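Filed under: Home & Shop / Threads

1/ I spent most of August cleaning out my uncle's repair shop in Hokumthorpe. He fixed radios, amplifiers and the occasional electric organ there. Posting what I learned about sorting a dead shop, in case you have one of these coming your way.

2/ First thing: get the paperwork out before you touch the parts. Service tickets, schematics, the address book. Those are what people call you about later. I had the phone forwarded to mine and it rang every day for two weeks.

3/ He numbered his tickets by hand. The last one was 3814, a Grabner console radio with a hum. The customer still wanted it. She paid the deposit in cash and had the stub.

4/ If a set on the shelf has a ticket, call the number. If the number is dead, mail a letter to the address. I sent out 129 letters. A lot came back. Plenty of people wrote to say keep it, and a few drove over the same week.

5/ I gave people 90 days to pick up. Check what your state says about unclaimed property before you pick a number. Mine had a form for it, two pages, and the county clerk was fine on the phone.

6/ Tubes. Do not throw them in a bucket. Leave them in their boxes even when the boxes look bad. Loose ones go in egg cartons, pins down. Don't rub the printing. It comes off with a thumb and then you have an unmarked tube.

7/ Old power cords with cloth on them -- cut them off anything you are giving away. Someone will plug it in otherwise. I did this with every set that left without going through a repair person first.

8/ Big capacitors can hold a charge. If you don't know how to discharge them safely, leave the chassis alone and get somebody who does. I paid Deok-su Son, who has a bench over in Butano, to go through the amplifiers. Best money I spent on the whole job.

9/ His rule on old electrolytics was simple. Pulled from a set, treat as scrap. Never used but sitting in a drawer for decades, test before you sell, and tell the buyer the age. He would not put a price on any of it until he had a reading.

10/ Sorting parts. I tried doing it by value and gave up on the second morning. By size goes faster. Big can types in one bin, little ones in another, resistors in envelopes. Buyers re-sort it their own way regardless.

11/ Use a soft surface. Carpet on a board works well and small parts don't roll off it. Measure your shelves before you buy bins too. I bought the wrong depth and had to drive back.

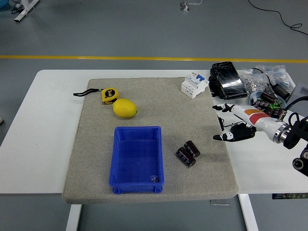

12/ SELLING IT

Three ways I tried: online one piece at a time, a table at a swap meet, and a bulk buyer. Online brought the most per item and took up every evening I had. I quit after the good test gear was gone.

13/ The swap meet at Skindside starts at 5 in the morning and the serious people are done by 7. Bring small bills. Put a price on everything, even the junk box. People walk past a table with no prices.

14/ The bulk buyer took the rest on a Friday, with a trailer. He offered less than I hoped and I said yes. By then I was paying rent on the building for another month and I wanted the keys turned in.

15/ What I kept: his stool, the ticket book, one table radio from the kitchen. It gets two stations and one of them is farm prices. I also kept the sign from the door but I have nowhere to hang it.

16/ What I would do differently: call the landlord first. I had no idea the lease renewed on its own. Also I would have asked my uncle which customers owed him. He knew all of it and never wrote it down.

17/ Will answer questions when I can. I have no tubes left -- please don't message about tubes.

Comments

millroad_dan: We did my dad's TV shop the same way. The letters are a good idea. We just put a notice in the paper and people still turned up a year later, mad.

K. Perrin: What did you do with the service manuals?

(author): A radio club took them, nine boxes. They are scanning the ones they didn't have.

softsolder: Second the egg cartons. The 18 count ones fit the short tubes fine. Tall ones I lay in a drawer with foam.

janet_in_the_valley: Any tubes left?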